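Sorting out the planner at Usthorpe

The parts-sorting cell at Usthorpe runs two arms from one planner, called Lirura. Its lead programmer says the arms were the easy bit.

"They share the space over the bins, so each has to know the other's next move."

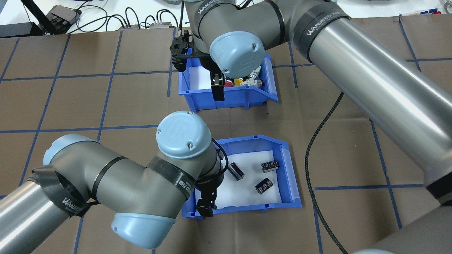 Seeing small parts

"Our first detector needed 500 labelled views," she says.

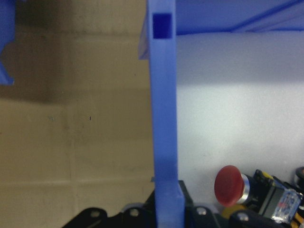 Perception is now split in two - a wide view picks the bin, and the wrist view picks the part. A red push button is easy to find against white.

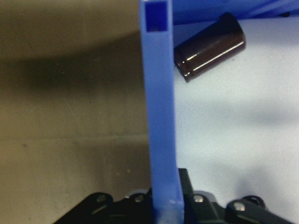
Grasp planning took 3 rewrites. Round parts were the worst, and a capacitor on its side still gets its own rule for finger angle.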